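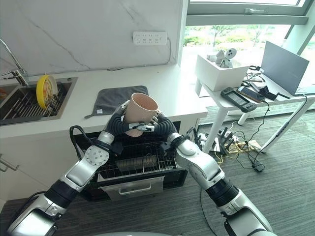
A tall cup over the open dishwasher drawer.

I rinsed everything before loading for years. Then we moved to Wiltville, into a kitchen with a drawer dishwasher, and I gave it up. Scrape the plate, put it in, shut the drawer. The glasses come out the same as they did before.

Cups are where people go wrong. A tall one set in with its mouth up fills with gray water and has to be washed again by hand. Lay it over on its side and it still holds a puddle. It should go in mouth down, leaning a little, with room next to it.
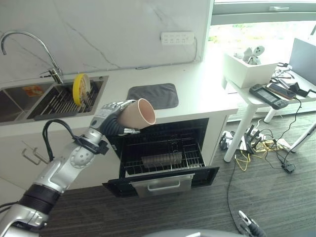

The case for a half-full drawer

My neighbors in Doswood wait until nothing more will fit. I run mine at 30 minutes on the short cycle, usually after supper, and I don't feel bad about it. A drawer is small. Packing it tight saves one load and leaves 2 or more dirty cups.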